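Clutham Community Kitchen: Progress Report to the Valstead Fund

Aug 15, 2021
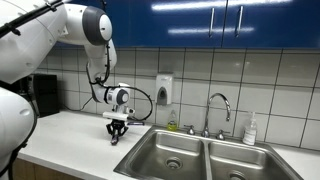
The kitchen served 642 lunches this quarter, up slightly on the last one. Most went to households on the Jendulau estate, with the rest collected at the Teshome Street door.

We have spent $2,000 of the grant on dry goods and delivery fuel. Two cooking classes ran as planned. A third was moved to December when the instructor changed jobs.

Produce prices remain a problem. Onions and cooking oil both went over budget, and we have moved money from printing to cover them. We ask the Fund to approve that change. Receipts will follow with the next claim.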